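The arm and the people beside it

By Zofia Wasilewska

When I came to Pralthorpe the first time, I expected noise. My father worked in a bottling plant and he spoke loudly all his life. But the sorting room of Ayaaba is quiet enough that you hear someone putting down a cup.

The company sells small things in mixed lots: key holders, hair clips, wristbands for swimming pools and gyms. Every lot must be separated by colour before it goes out, and until last year this was done only by hand. Lamisi Tsikata did it for eleven years. She tells me that at the end of a shift she still saw colours when she closed her eyes, and that the coils were the worst, for they catch in each other like wool.

Now a robot arm is learning the same job, with software from a small firm called Gisix. I write "learning" because everybody here uses this word. It does not sort for customers yet. It practises at a table, with baskets and a handful of pieces, and Lamisi decides what it will practise.

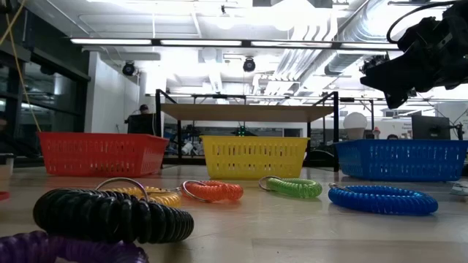 Her new title is cell trainer. She got it in March, together with a rise in pay which she calls "correct, not generous". In the morning she lays out the pieces, easy ones first, then some that lie over each other. If the arm goes to the wrong place she stops it and makes a note. At first her notes were long and angry. Ebenezer Sowah, the engineer who reads them, asked her please to keep the anger but make it shorter.

"I know how to build the program," he told me. "I did not know that clear plastic changes when a cloud comes. She knew it from her hands and eyes, and I had to lose two weeks before I believed her."

Not all her colleagues are so content. Ayuba Boateng packs at the other end of the building, and he has done the calculation for himself. A good sorter finishes over 1,000 pieces in a shift. The arm, on its best day, did 109. "So today I am safe," he says. "But I am thirty-four. I must work longer than today." He has asked the company for a written promise about jobs. He received a letter saying that no post will be removed before the trial is finished, but it does not say when this will be.

I asked the manager, Mansa Darko, about this letter. She did not hurry with her answer. The sorters, she said, are often absent with pain in the wrist and neck, and it is hard to find young people who want this work. She would like the machine to take the night lots and leave the day to people. Could she put that in writing? She said she would have to talk with the owners.

Ayuba has meanwhile signed up for the trainer course, which takes place after hours in the canteen. Lamisi teaches half of it. On the evening I visited, she emptied a bag of tangled coils on the table and told the group to pull them apart slowly, and to say aloud what their fingers were doing.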